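Inicio Productos Manuales Descargas Soporte

Femari > Manuales > Tiradores y mobiliario bajo

Guía de montaje Handside, sección 7
Sustitución de tiradores de barra en muebles bajos de cocina

Actualizado el 20/08/2025
Compartir (23) Comentarios (2)

7.1 Alcance

Esta sección describe la sustitución de tiradores de barra Handside en frentes de cajón y puertas de mueble bajo. No es aplicable a frentes con uñero ni a puertas de vidrio. Para módulos Puvside con herraje integrado, consulte la sección correspondiente de su manual.

7.2 Material necesario

- Plantilla de taladro Tarar
- Destornillador manual de estrella
- Lápiz blando y cinta de carrocero
- Broca para madera del diámetro indicado en la bolsa de tornillería
- Regla metálica

7.3 Preparación

1. Vacíe el cajón y retire los objetos apoyados en el borde de la encimera.
2. Abra el frente hasta el tope y sujételo con una mano.
3. Afloje los dos tornillos desde la cara interior, alternando entre uno y otro.
4. Retire el tirador y limpie la superficie con un paño ligeramente humedecido. Deje secar.
5. Mida la distancia entre centros de los orificios existentes. Si coincide con la del tirador nuevo, pase directamente a 7.5.

PRECAUCIÓN: no utilice disolventes sobre frentes barnizados o lacados.

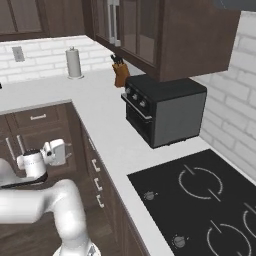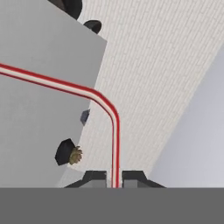
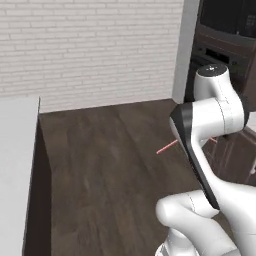 Fig. 7-1 (primera imagen): tirador horizontal en cajón y tiradores verticales en puertas.

7.4 Taladrado de orificios nuevos

1. Cubra la zona de trabajo con cinta de carrocero.
2. Coloque la plantilla Tarar. En cajones, alinee la marca central con el eje vertical del frente. En puertas, apoye el tope de la plantilla en el canto opuesto a las bisagras.
3. Marque ambos centros con lápiz y compruebe la medida con la regla.
4. Fije un taco de madera en la cara posterior para evitar astillas.
5. Taladre desde la cara exterior, perpendicular al frente y sin percusión.
6. Retire la cinta y aspire el serrín.

NOTA: en frentes con panel rebajado, mida el grosor en el punto exacto de taladrado. El panel central y el bastidor pueden requerir tornillos de distinta longitud.

7.5 Montaje

1. Introduzca los tornillos desde el interior.
2. Presente el tirador y enrosque a mano ambos tornillos dos vueltas.
3. Compruebe la alineación con los tiradores contiguos.
4. Apriete con destornillador manual hasta eliminar la holgura.

PRECAUCIÓN: un par excesivo puede hundir el frente o dañar la rosca. No utilice atornillador de impacto.

7.6 Comprobación

Abra y cierre el frente varias veces. Si el tirador gira o cede, desmóntelo y revise la longitud de los tornillos. Repita el apriete al cabo de 2 semanas de uso.

Documentos relacionados
Sección 6: Regulación de bisagras
Sección 8: Guías de cajón con freno
Plantilla Tarar: hoja de medidas
Catálogo Femari, edición de noviembre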